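Allora open day at Skivcombe – shirt folding demo, notes and questions

Forum: Manipulation and Handling
Started by tridley_tom

tridley_tom
Went to the Allora open day at Skivcombe on May 24, 2025. The folding cell was the part I came for. Two arms, parallel grippers, plain white table, no jig and no vacuum assist. I was told the policy was trained on 600 teleoperated folds. Beca Morgan gave the talk and took questions for a good while after. She would not give a success rate for garments outside the training set.

kettlebrook
Which gripper? We run an older pair at Neves and fingertip slip on thin knits is our main fault. Any close views of the pinch?

tridley_tom
Two from the wrist cameras, then two from the head camera.

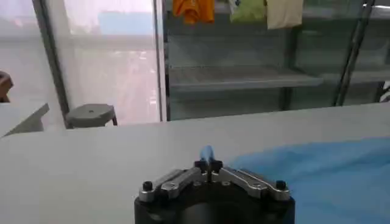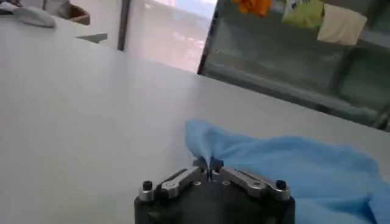
Light blue material in the fingertips in both of those.

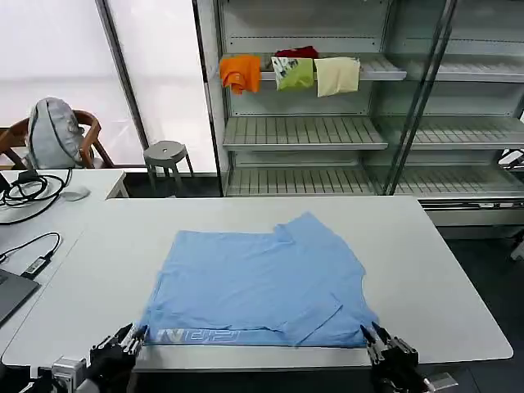
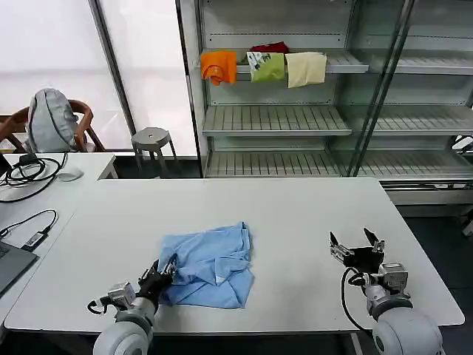

Re: close views of the pinch
kettlebrook
Thanks. The second wrist view is the useful one. Small fold drawn up into a peak, fingertips closed on it. Ours takes a wider bite and drags the layer underneath.

flatpack_885
I was there too and was less impressed. A run from a heap took up to 11 minutes by my watch. A person does it in a few seconds. Calling that a laundry product is a stretch.

tridley_tom
They didn't call it a product. The talk title was "Deformable objects, progress report". Cycle time was on her list of open problems.

flatpack_885
The flyer said "ready for the back room". I still have it.

tridley_tom
Fair, I didn't see the flyer.

mossgate
Does the wrist view do much once the cloth is gripped? On our rig we dropped to head camera only and lost very little.

kettlebrook
Depends on the garment. With head only we could not tell one layer from two at the hem – the gripper hides the edge at the moment you need it. I'd keep the wrist cameras.

mossgate
We got around that with a force threshold on the fingers. 400 grasps logged, I can post the numbers when I'm back at my desk.

kettlebrook
Please do. Fabric weight as well if you recorded it.

flatpack_885
Is there another one planned? I'd go again if they let visitors bring their own shirts.

tridley_tom
October, no date yet. I asked about bringing garments and was told to email first.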